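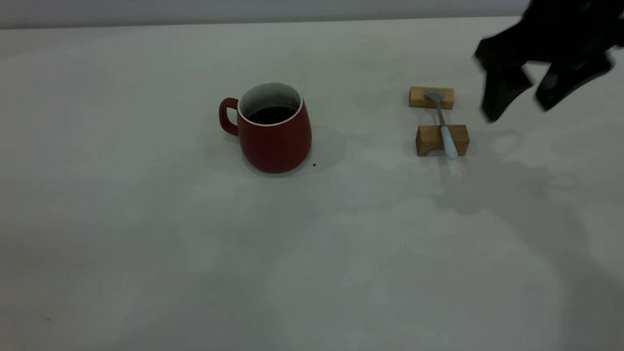

June, 7:40 a.m.

Back on the Meltorcombe register this morning, second volume, the one with the parish entries for the mission priests. The boards came off cleanly last week and the text block has been under light weight in the press since then. I cleared the gray table before starting. Reminder to all of us, me included: a mug on the tabletop, like the red one with the white rim, means no paper on that table. Drinks and registers stay on different tables even if the register is boxed.

Leaf count is final at 114. The old finding aid said 117, so we are 3 short. Two of the missing leaves are from the baptisms and left stubs. The third must come from the letters copied in at the back, where the sentence about the bishop's visit runs over the page and picks up again in the middle of a list of candles. No stub there. Entered all this on the condition sheet.

Olga Aravena from the diocesan archive phoned at nine. She wants the letters scanned first, ahead of the baptisms, for the people preparing the file on Father Tapia. They are at the stage of gathering everything he wrote or signed, and the notary has to certify each copy against the original. I said the letters could be ready for scanning once the two tears in the last gathering are mended. She asked whether his signature is legible on the long letter to the sisters. It is, though the ink has eaten through the paper at the tail of the last letter. I'll put a narrow strip of tissue behind it and leave the front alone.

She also asked if we could date the letter from the paper. I told her no. The watermark is half of something that could be a bell, and the other half is in the gutter. Not worth forcing the fold open for it.

10:30

Mends. Used the thin tissue, 3% paste, applied dry side first. First tear closed well. Second one cockled, so I lifted it and did it again with less paste. Both now between blotters with felt on top. Change blotters at noon.

The ink test on the marginal notes was worse than expected. The brown is stable, but the red used for feast days moved right away with a damp swab. No water anywhere near the red. Wrote it in pencil on the folder flap too.

1:15 p.m.

Blotters changed. Second mend lies flat enough. Started surface cleaning on the baptisms, soft brush only, working front to back. Got as far as entry 99. The entries themselves run to 983 in this volume, with the numbering restarted once and then corrected in another hand, so don't trust the numbers between the two corrections. Cite by leaf.

Found a pressed stem between two leaves near the feast of St. Joseph, no flower left on it. Bagged it, labeled it with the leaf number, put it in the box with the loose items. Olga should decide if it goes back in.

Zemum box has arrived for the finished volume and the inside is a little tight at the spine. Fine for now with the boards off. Once they go back on it will probably need the next size up.

To do tomorrow: take the mends out of the press, number the letters in pencil at lower right, send Olga the list of openings. Order more blotter. Ask if the notary needs to see the stubs.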